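Stornmont Works, Tennant Room
Inspection checklist before purchase: household task stations and hand-held grippers
Project: Pundance
Inspected by: Evander MacRitchie
Comments read and answered by: Kirstin Jardine
Date of inspection: April 20, 2024

How the list is used

Each point has a result and a comment. The result is one of these words: Pass, Repair, Buy, Wait. "Repair" means we can do it with our own people and our own parts. "Buy" means the item must go in the equipment budget. "Wait" means I could not decide, and the comment tells what is missing. Kirstin's answers are written under my comments with her initials.

The budget round closes in October. Everything marked Buy must have a written price before then, also the small things. Last year we ordered the grippers in time and forgot the chargers, and the station for folding stood without work until the chargers came.

Section A. Room and floor

A1. Walkway from door to stations is free
Result: Pass
Comment: The way is free from the door to the kitchen station. Between the kitchen station and the laundry station it is narrower, but one person with grippers in both hands can pass without turning sideways.

A2. Floor gives enough grip for standing work
Result: Buy
Comment: The floor is smooth and shiny in the complete room. With dry shoes I had no problem. With water on it I would not like to walk there and look at my hands at the same time. I propose rubber mats in front of each station where water or powder is used. The mats must have a bevelled edge. Price of 70 pounds per mat from the supplier of the canteen, delivery included.
KJ: Agreed for the stations with water. For the others please wait until we see how they wear.

A3. Cardboard and packing material removed
Result: Repair
Comment: Cardboard is standing near the bathroom fittings. It should go to the recycling cage at the end of each working day. No cost. I ask that it is written into the closing routine, which today speaks only about switching off the lights.

A4. Fire extinguisher visible and in date
Result: Pass
Comment: Seal is unbroken. The sign above it is faded but readable.

Section B. Hand-held grippers

B1. Fingers close evenly, no play in the joint
Result: Wait
Comment: The older pairs have a small play when I push the finger from the side. I don't know how much is permitted. Trosico has not given a limit in the manual, only the sentence "replace when worn". I have written to them and asked for a number. If no number comes, we should set our own and keep to it.
KJ: Please send me the mail. I will put the question again together with the price request, then they have a reason to answer faster.

B2. Marker cubes sit firmly and are clean
Result: Pass, with remark
Comment: I tried to turn each cube by hand and none moved. The printed faces are readable. Some have fingerprints. Spare faces should be ordered in the same delivery as the grippers, or we pay the shipping twice.

B3. Cable condition
Result: Repair
Comment: No damaged cable found. On two pairs the sleeve near the plug is stiff and has a white line where it bends. I have put a yellow tape on these and they should be exchanged first. We have cables in the cupboard.

B4. Cable length suits the station
Result: Buy
Comment: The present cable is good for a table. At low stations the operator bends and the cable pulls at the wrist. I ask for cables of 2 metres with a strap for the upper arm. The strap must open by itself when the cable is pulled hard. A strap which holds strong is worse than no strap.
KJ: Can the strap be ordered alone? Then we keep the cables we have where they are long enough.
EM: Yes, it is a separate line on the price list. I have changed the table of orders.

B5. Number of pairs against number of operators
Result: Buy
Comment: The plan for the next period is written with 16 operators in shifts. The present pairs are sufficient only when none is in repair, and this was not the case in any week I looked at. I don't ask for one pair for each person. I ask for enough that a pair can be away for service without moving the shift plan.
KJ: I need this as a number by the end of the round. Take the service days from the log book and calculate from there.

Section C. Laundry station

C1. Appliance stands level and does not move when the drawer is pulled
Result: Pass
Comment: Pulled with the gripper and also with the hand. No movement.

C2. Counter surface
Result: Repair
Comment: The top is worn and has scuffs. This is no danger today, but powder stays in the rough places and is hard to wipe out. A thin cover sheet cut to size is enough. A new counter is not justified, in my opinion.

C3. Powder is handled safely
Result: Buy
Comment: We work with the powder in an open plastic cup on the counter and with a small white scoop, next to the dispenser drawer. Both hands are occupied by the grippers, so the operator can't quickly hold a cup which starts to fall. I recommend a heavier container with a wide foot, and a tray with a raised edge under it. The opening must stay wide enough for scoop and gripper fingers together, so please take the measurements before anybody orders. Packets should be kept away from the edge of the counter. Goggles should hang at the station and not in the office.
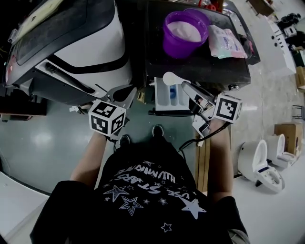

C4. Dispenser drawer
Result: Wait
Comment: The drawer is a part made for a human finger, to be opened some times in a week. In our work it is opened many times in one shift, and with metal fingers. It will break at some time. The question is if we buy one spare drawer or several. The spare part seller gives a lower price only when the order is above 100 pounds, and one drawer alone does not reach it. Perhaps it can be combined with the blue inserts for the compartment.
KJ: Combine it. But please first check that the same drawer fits the second appliance.

C5. Clothing and shoes of the operator
Result: Pass
Comment: Closed shoes and short or tight sleeves are the rule at this station. Wide sleeves come between the gripper handle and the wrist, and they take powder with them. I would like to have this on a sign at the height of the eyes. The present sheet hangs at the height of the door handle.

Section D. Bathroom fittings

D1. Fittings stand stable
Result: Repair
Comment: The fittings stand on the floor. At the larger one I could make a small movement when I leaned on the rim with my weight. Rubber wedges will solve it.

D2. Electrical supply of the fittings
Result: Wait
Comment: Before any fitting with a control strip is used under power, the supply must be tested by the electrician. I have not switched anything on. His visit is not in our budget and I do not know if the house pays for it.
KJ: I ask the house. Until then it stays unplugged, and please write this on a label.

D3. Distance between bathroom fittings and laundry station
Result: Wait
Comment: When both stations are in use at the same time, two persons work close to each other and both look down. I see two ways: a light partition, or a rule that only one of them is used in a shift. The rule costs nothing but we lose hours. I prefer the partition if it is on wheels with brakes.

Section E. What the offers must contain

These points are not an inspection, but I put them here so that the list and the offers can be compared by the same person.

E1. Price of the gripper pair with fingers, marker cubes and cables named as separate lines.
E2. Price and delivery time for each wearing part. "On request" is not accepted.
E3. A written limit for the play of the fingers (see B1).
E4. Weight of one gripper with everything mounted. The offer we received gives the weight without the cube and the cable, and the arm of the operator carries all of it.
E5. If the supplier takes old pairs back, and for what amount.
E6. Who pays the transport when a pair goes back in the guarantee time. In the last contract this was not written and the discussion was not pleasant.

Section F. Order of purchase

First: mats, goggles, powder container and tray. These are small amounts and don't need to wait for the budget round.
Second: cables and straps, then the spare drawer with the inserts.
Third: new gripper pairs, after the answer from Trosico and after my calculation from the log book.
Open: partition, electrician.

If the money is not enough for the third group, I would rather cut one pair than cut the wearing parts.

KJ: First group is approved, please order. For the second group I need the prices in one table, with the date of each offer. Repeat A2 and C3 when the new things are in place and add the result to this same list, no new document.

EM: Noted. The goggles I can collect from the main store.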